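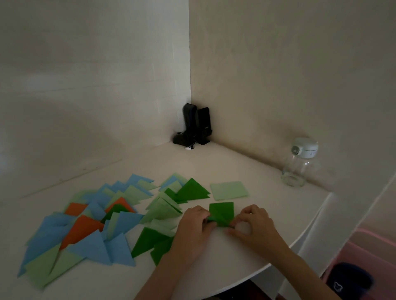

Folding triangles at the corner desk, Musell studio

Paper folders wanted for the Flonorholm wall piece

Musell is a small paper studio. We make large decorations from small folded parts, mostly for waiting rooms, libraries and shop windows. At the moment we prepare our biggest order so far, a wall piece for the reading hall at Flonorholm, and we are looking for people who can come and fold with us. The work is paid. It is part-time and it ends when the piece is delivered in August.

You do not need to be an artist. You need patient hands, and you should like to sit with one task for a longer time.

What the piece is

The wall piece is called "Hervieu", after the street where our first studio was. It is made of 400 panels, and every panel is built from folded triangles which lock one into the other. The colors are sky blue, light green, dark green and orange. Blue is the main color. The orange comes only in a few places, where the eye should stop a little.

The design was made by Indira Pillai, who also tested the folds. She will teach the folding on the first day, and she will stay in the room for the first week. Later she comes when there is a question.

What you will do

Most of the time you will fold. You take a square sheet, you crease it on the diagonal, you open it, you crease it again, and at the end you have a triangle with two small pockets. The first ones take long. After one or two days most people find their own speed, and we do not push you to be faster than this.

Some of the time you will sort. The triangles go from the desk into flat boxes, one color in one box, and the box gets a label with the date and your initials. Please do not put loose pieces in a bag, the points get bent and then they cannot be used.

When you feel sure with the folding, you can also learn to join the pieces into panels. This is a different kind of work, more like building. Not everybody enjoys it, and it is fine if you prefer to stay with folding.

Once a week there is a short check. Nii Asante looks at a few pieces from every box and puts aside those with soft creases or with a white line where the paper was rubbed. Those pieces are used for practice. You will not lose money for them.

The place

You will work in the upstairs room at Musell. The desks are white and they are pushed into the corners, so each folder has two walls near and it is easy to concentrate. There is enough surface for the sheets, the finished pieces and your arms. We are three folders at the same time at most. Music is possible when all three agree about it.

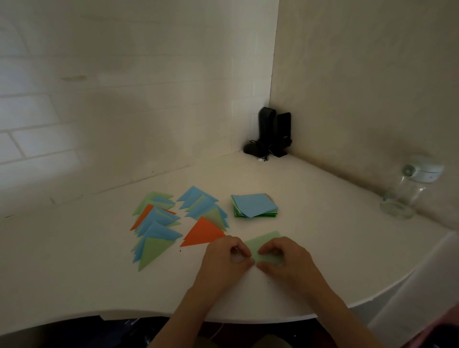
Square sheets, ready for folding, beside the finished pieces

The paper comes already cut, so you will not need scissors or a cutter. We ask that you wash and dry your hands before you start and after each break, and that you do not use hand cream in the work hours. Drinks stay on the shelf by the door. It is a strict rule in our studio and I mention it now so that it is no surprise later.

The chairs can be set higher and lower. If you have problems with your back or with your wrists, please tell us in the first letter, and we will look together if the work is good for you. Some of our folders stand up for a part of the shift, and one of the desks can be raised for this.

The room is on the first floor above the street and there is no elevator, only the stairs. We are sorry about this. If the stairs are a difficulty, we have a small number of places for home folding, see further down.

Hours and pay

A shift is three and a half hours, in the morning or in the afternoon. You choose two, three or four shifts a week, and we write this into the agreement. We would like you to keep the same shifts, but you can exchange with another folder if both of you tell Obed Arthur before.

We pay by the hour and not by the piece. In an earlier project we paid by the piece, and the result was many fast triangles and many tired people. The hourly rate is the same for folding, sorting and joining, and also for the teaching day. We will send you the rate together with the agreement, before you decide anything. Payment is made at the end of each month.

There is a break of 20 minutes in the middle of the shift and it is paid. Tea and fruit are in the kitchen downstairs.

Who we are looking for

We have 13 places in total. Nine are in the studio and four are for home folding.

You should be 18 or older. You should be able to come for at least eight weeks, because it takes a while until the hands know the fold. You should see the difference between the two greens without trouble – in the evening light they are closer than one would think. Reading glasses are of course no problem, and we have good lamps.

Left-handed people are very welcome. Indira has written the instructions in two versions, and the left-handed version is not only the other one turned around, she has tried each step again from the beginning.

Experience with origami is nice but it is not necessary. If you do have experience, please be ready to learn our fold in our way. There are several methods to make a triangle like this one, and they look almost the same from the outside, but their pockets have different depths and they do not hold together when they are mixed.

You should understand simple spoken English. The instruction sheets have mostly drawings.

Home folding

Home folders take a package of paper from the studio every second week and bring the finished triangles back in the flat boxes. The teaching day is the same for everybody and it must be done in the studio. If you cannot use the stairs, Indira will come to you for it. For home folding we agree on a number of hours with you beforehand. You need a clean table, dry air and no smoking in the room where the paper is kept. A cat in the same room is difficult. We have tried it.

How to apply

Please send us a letter or an e-mail with the following:

Your name and how we can reach you.
Which shifts would be good for you, or if you prefer home folding.
From which date you could start, and whether there are weeks when you are away.
A few sentences about something you have made with your hands. It can be anything, also a repaired jacket or a cake.
One folded triangle, if you write by post. If you write by e-mail, a photo of it. Use any paper and any method. We do not give points for it, we only want to see how you make a crease.

You do not have to send a résumé or school papers.

Letters go to Amerley Ofori, Musell, at the studio address. The e-mail form is on our contact page, please choose "Folding" as the subject, otherwise it goes to the shop. Amerley reads all the letters herself and answers everybody, also those whom we cannot take. It can last up to two weeks.

After this we invite people for a trial hour. You will fold with one of us at the desk, you can ask all your questions, and you get paid for the hour. Please bring nothing. If you wear long wide sleeves, it is better to have something underneath so that you can take them off or roll them up, as they pull the finished pieces from the desk.

Some questions we often get

Can I come together with a friend? Yes, but please send two letters. We try to put you in the same shift, and we cannot promise it.

Can I keep some pieces? You can keep what you made in the teaching day and in the trial hour. The rest belongs to the order.

Will my name be on the wall piece? There will be a small plate next to it with the names of all folders who wish to be named. For our piece at Jirnarholm we had 33 names on the plate, and two people chose to stay without.

Is there work after August? Perhaps. We have asked for another order, smaller, with the same fold. Folders from this project will be asked first.

May I visit before I apply? Yes, please. Write to Adwoa Mahama through the contact page and she will give you a time. Visitors can sit at a free desk and try a few folds.

Notice posted 2024-01-21. Applications are open until all places are taken.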